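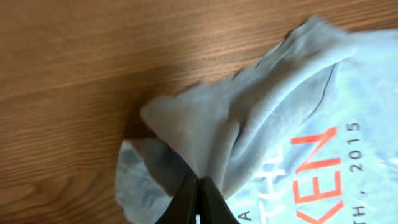 The gripper holds a pinch of a light blue T-shirt.

How does a robot learn to fold a T-shirt?

You probably learned to fold clothes by watching somebody at home. First you watched, then you tried, and your first shirt looked like a sandwich that somebody sat on. A robot can also learn from watching, but it needs many more tries than you. Each try that we save for it is called an example.

At our workshop in Ovton we make these examples. Our robot has the name Boltine. It has a hand with two black fingers, and near the hand there is a small camera. So the camera sees the work from very close, as if you had an eye on your wrist!

In the beginning Boltine knows nothing about shirts. It does not know that cloth is soft, or that a sleeve belongs to a shirt. For this reason a person must lead it. Magdy Hamdy sits at the controls and moves the robot arm with his own hands, a little bit like in a video game. When he closes his hand, the fingers close too.

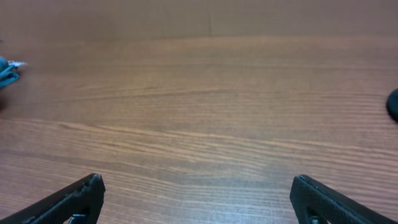
Before every example, Magdy opens the fingers wide and brings the arm back to its starting place. Then he says "go" and the computer begins to save two things together: what the camera sees and how the arm moves. Both are important. Pictures without movements would be like a cooking show where you never see the cook's hands.

Cloth is a difficult thing for robots. A cup has always the same shape, but a shirt has a new shape each time you drop it. It makes hills and valleys and shadows. Where is the edge? Which layer is on top? You can feel this with your fingertips, but Boltine must find it out mostly from pictures.

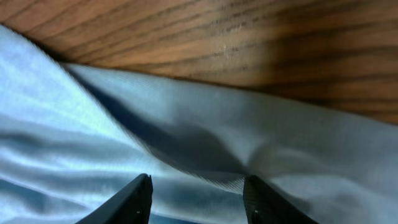

This is why we do not put the shirt down in the same way each time. Hatem Ouali, who works together with Magdy, shakes it and lets it fall as it wants. If the robot saw only tidy shirts, it would be lost with a messy one. A good day gives us 40 examples. Until now we have 772, and we still want more.

Do we keep only the perfect ones? No. Sometimes the fingers catch two layers when we wanted one, and Magdy must let go and try again. We keep many of these too, so Boltine can learn how to repair a mistake. But 155 examples we had to take out - in those the computer had stopped saving too early.

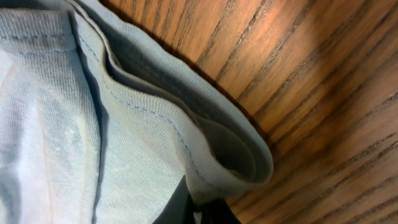
After the collecting comes the learning. A computer program goes through all the examples again and again. It looks at one picture and tries to guess: what did Magdy do next? Then it compares its guess with his real movement, and changes itself a little. Slowly the guesses become better.

Try it at home: Close one eye, use only a thumb and one finger of each hand, and fold a T-shirt. Do it 4 times, and drop the shirt on the table before each time. Did you always begin at the same place?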